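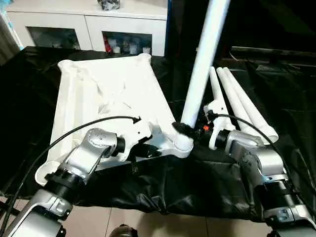
Stiso Bimanual Task Suite: Software Review

Prepared by Desta Gebremichael and Joris Van Dijk for the equipment group, Hernden Institute

1218 views | 50 shares | 4 comments

Purpose of the review

The Stiso suite is a set of programs for controlling two robot arms that share one work area. It is sold in three parts: a planner, which works out how both arms should move; a perception module, which estimates where the workpieces are; and a task editor, in which the steps of a job are written and replayed. The institute has held a licence since November and has used the suite mainly on furniture assembly. The work considered here is a small plastic table, built upside down, with legs that must be brought to sockets at the corners of the top.

We chose the table because it is awkward. The top is broad and has to be steadied by one arm at the edge while the other deals with a leg. The legs are long, and a small error at the base becomes a large one at the far end. Every part is white, which is a fair trial for any perception software.

Installation and setting up

Installation took one working day on a clean computer. The written guide is clear as far as the first connection to the arms and becomes thin after that. The section on registering the wrist cameras refers to a menu that no longer exists in the current version, and we had to ask the supplier where it had gone. The answer came promptly and was correct.

Calibration between the head camera and the two arms is done with a printed board and a guided routine. The routine is good. It tells the operator which poses are missing and refuses to finish until they have been supplied. It does not, however, save its progress. A session interrupted at the last pose has to be started again from the first, and this happened to us twice.

The planner

The planner is the strongest part of the package. It treats both arms as one system and will hold one of them still, at an agreed force, while it searches for a path for the other. A leg held in a gripper is added to the collision model as soon as the operator confirms the grasp, so that the planner keeps the leg clear of the opposite arm as well as the gripper itself. Several cheaper products that we have used ignore the carried object altogether.

Planning is quick when the arms work at opposite corners and noticeably slower when both are wanted at the same one. The default limit is 2000 search steps. Simão Loureiro, who prepared our settings, raised this to 3851 for the near corners and left it unchanged elsewhere. The setting can be stored with each step of a task, and we recommend that buyers make use of this from the beginning.

Two matters should be improved. When no path is found, the program reports only that planning has failed, without saying which arm or which obstacle was responsible. The operator is left to move things a little and try again. Cables are also absent from the model. The suite offers a limit on wrist rotation as a substitute, and this is adequate if it is set with care.

Perception

The perception module combines the head camera with a camera at each wrist. The head view is used to find the table top and the wrist views are used at close range, where the threaded end of a leg has to be told from the plain end.

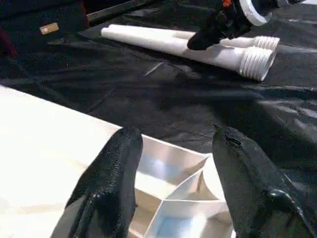
The module's treatment of thin cylindrical parts is sound. It fits a centre line first and decides on the direction afterwards, and it gives a separate confidence value for each. This is a sensible design, as a leg whose line is certain and whose direction is doubtful can still be picked up and looked at again from another angle. Where two legs are close together the module sometimes joined them into one wide object. Lowering the merging distance cured this, although the setting is found under 'Display' and not under 'Detection', where most people would look for it.

Bright white surfaces remain a difficulty. With fixed exposure, strongly lit plastic loses its edges and the estimated pose drifts. The automatic exposure option helps, but it acts on the whole view and is easily misled by a dark covering on the work surface. An option to set exposure from a chosen region would be welcome. The rival product Drullus already has one - it is in most other respects the weaker program.

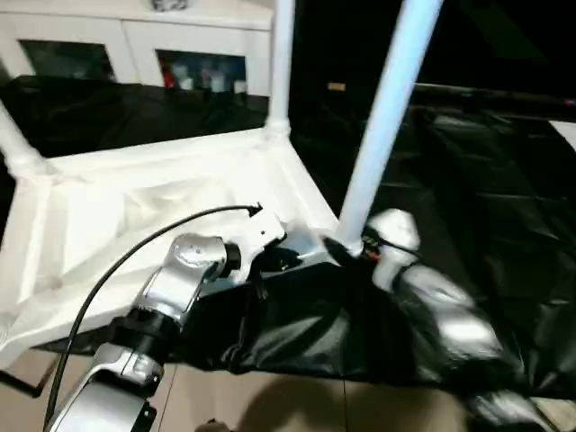 The task editor

Tasks are written as a list of steps, each assigned to the left arm, the right arm or both. A step may wait for another step, for a force reading or for the operator. The arrangement will be familiar to anyone who has used Mancuso, and tasks can be imported from that program with the loss of comments only.

Recording and replay deserve particular mention. Joint positions, forces and all camera streams are stored against a single clock, and the viewer allows the user to move through them together. Cristóvão Barreto used it to trace a fault in one of our own step definitions, in which the steadying arm was told to release before the leg step had reported its end. He found it within the hour. Without a common clock the same search would have been long and tedious.

The editor has no proper version history. It keeps the last saved copy and one backup. Our staff now store task files in a separate repository, and since the files are plain text this works well enough. Undo is limited to the current step and is cleared when the user selects another one, a poor choice in a program intended for careful work.

Support and licensing

The licence is charged per pair of arms, with the viewer free on any number of additional machines. Questions sent to the supplier were answered by people who knew the program. A list of our remarks was sent on 1st December, and the supplier has accepted the fault in the failure message and the misplaced merging setting for correction. No reply has yet been given on exposure by region.

Assessment

Planner: very good
Perception: good, with reservations on bright surfaces
Task editor: fair
Recording and replay: very good
Written guide: fair

The suite is recommended to laboratories with two arms on a shared surface and at least one member of staff able to spend time on the settings. Those with a single arm would be paying for a planner they do not need. The institute intends to renew its licence for a further year, subject to the release of the corrected version.

Comments (4)

Lourenço Morais: Does the wrist rotation limit apply during manual guiding, or only to planned movements?

Joris Van Dijk: Only to planned movements in the version we tested. In manual guiding a warning is shown, but the movement is permitted.

Lourenço Morais: Thank you. We should want it in both.

Simão Loureiro: Please note that the higher step limit is lost if a task is imported a second time. It must be entered again.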